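Clakar Community Housing Support
Progress report to the Marchuk Fund
Reporting period ending 24th March

1. Summary

The winter bedding and warm rooms program continued through the period under the terms of the grant agreement. Households referred by Mivar and Vundito received bedding, draft strips and a home visit. The program received 1,059 referrals, and all but 26 have been closed. The open cases are mostly tenants who have moved and have not yet given us a new address.

2. Referrals and home visits

Referral numbers rose sharply in February, when the heating failed in two of the older blocks in Mivar. Staff were moved from the Vundito office for the rest of that month. Visits in Vundito were delayed as a result, and the standard of a first visit within five working days was not met there. It has been met in Mivar throughout.

Josefien Timmermans, who manages the visiting team, has revised the rota so that each office keeps at least one visitor in place during a transfer. The revised rota is now in use at both sites.

3. Bedding and supplies

The second order of 100 bedding packs was delivered to the Vundito store in two parts. Seventeen packs were returned to the supplier with faulty stitching and have been replaced at no cost to the grant. Larger families continue to ask for double sizes, and the next order will be adjusted accordingly.

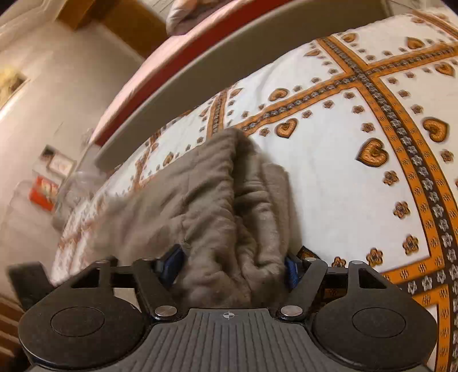 Laundry costs remain above budget. The contract price went up at renewal, and more items are being returned for washing and reissue than the original plan allowed for. We propose to meet the difference from the underspend on travel – no additional funding is requested.

4. Staffing

Gyu-bin Ahn joined as referrals officer and has taken over the weekly case list. The part-time driver post is still vacant after one round of advertising. Deliveries are being covered by the visiting team, and this arrangement will be reviewed next quarter.

5. Matters for the Fund's attention

We ask the Fund to approve the transfer between budget lines described in section 3. A revised budget sheet will be sent separately, together with the supplier's credit note.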